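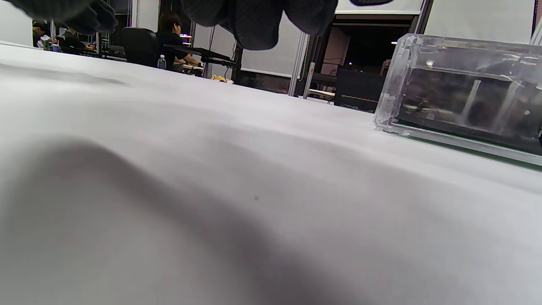

Manteles blancos, servilletas y trapos de cocina: apuntes sueltos

Lo que me funciona a mí, en casa, con agua bastante dura. Si la vuestra es blanda, menos detergente y ya está.

Manchas de vino. Sal no. La sal chupa un poco y deja cerco, y luego el cerco no se va. Agua con gas, papel de cocina apretando sin frotar, y en cuanto se levanta la gente de la mesa, a remojo en frío. Si al día siguiente queda sombra rosa, percarbonato: dos cucharadas en un barreño con agua a 40 grados, toda la tarde. En blanco va de maravilla. En lino crudo ojo, aclara.

Grasa, aceite, mayonesa. Polvos de talco o maicena encima, una hora, sacudir. Después lavavajillas del de fregar a mano, puro, directo en la mancha seca. Si mojas primero la extiendes. Yo lo hice al revés años.

Cera de vela. Bolsa de hielo encima, romper con el canto de una cuchara, y lo que quede con papel de estraza y plancha tibia. Cambiar el papel a cada pasada. Con velas de color queda algo de tinte casi siempre - alcohol de farmacia con un algodón y paciencia.

Café y té. Agua fría por el revés de la tela, con el grifo fuerte. Lo de la clara de huevo que me contaba mi suegra no lo he probado nunca.

Cúrcuma, curry. Sol. Lavar normal y tender al sol dos días seguidos, se va sola casi entera. Lo digo en serio.

Óxido. Zumo de limón y sal fina (aquí sí sal), al sol, aclarar mucho. Repetir. En telas viejas probad antes en una esquina del dobladillo.

Sobre la lejía. Cuanta menos mejor. Amarillea el algodón con el tiempo y se come las costuras. Tengo un mantel de Enriquez, de 6 servicios, que estropeé así, y era bueno. Ahora lo uso para cortar trapos.

Arrugas. El truco de siempre: no dejar que se seque del todo. Se descuelga todavía húmedo, se estira entre dos personas tirando de las esquinas, se dobla y se plancha enseguida. Si ya se secó, pulverizador con agua y enrollarlo dentro de una toalla media hora. Planchar por el revés si tiene bordado, con una toalla gorda debajo para que no se aplaste el dibujo.

Sin plancha también se puede. Mantel puesto en la mesa la noche antes, pulverizar bien, alisar con las palmas desde el centro hacia fuera y dejarlo. Por la mañana está decente. Perfecto no, decente. Ojo con las mesas de madera sin barnizar, se marcan, poned un muletón o un plástico devajo.

Centrifugado: 700 revoluciones para los manteles grandes. A más salen hechos un acordeón. Y el tambor a medio llenar, nada de meter las toallas con ellos, que sueltan pelusa.

Guardar. Doblados muchas veces se quedan las rayas marcadas y en los pliegues amarillea. Mejor enrollados en un tubo de cartón, de los de tela, forrado con papel de seda. Si no hay sitio, doblar en tercios y cambiar el doblez cada temporada. Yo lo hago en junio, cuando saco los de verano. Nada de bolsas de plástico cerradas. Una funda de almohada vieja sirve.

Almidón. Casero: una cucharada de maicena disuelta en un vaso de agua fría, añadir a medio litro hirviendo, remover, dejar enfriar, colar. En pulverizador, dura 4 días en la nevera, luego huele. El de bote de Trasard también va bien pero hay que agitarlo mucho o deja grumitos blancos que en los manteles oscuros se ven un montón.

Trapos de cocina que huelen. Hervirlos en una olla grande con una cucharada de bicarbonato, un cuarto de hora. Vinagre en el cajetín del suavizante. Suavizante nunca, dejan de secar.

Medidas, que me lo preguntan mucho. Largo de la mesa más la caída por los dos lados. Para diario me gusta una caída de un palmo, para fiestas algo más. Comprad siempre un poco de más si es algodón sin lavar, que encoge, y lavadlo antes de coser el dobladillo y no después como hice yo con el de la cocina, que quedó todo fruncido por un lado.

Gracias a Milagros Pangilinan por lo de enrollar en la toalla, me escribió hace tiempo y no le contesté. Otro dia pongo lo de las servilletas de papel en el compost.

Usamos cookies propias y de terceros para mejorar tu experiencia. Si sigues navegando entendemos que aceptas su uso. Aceptar - Más información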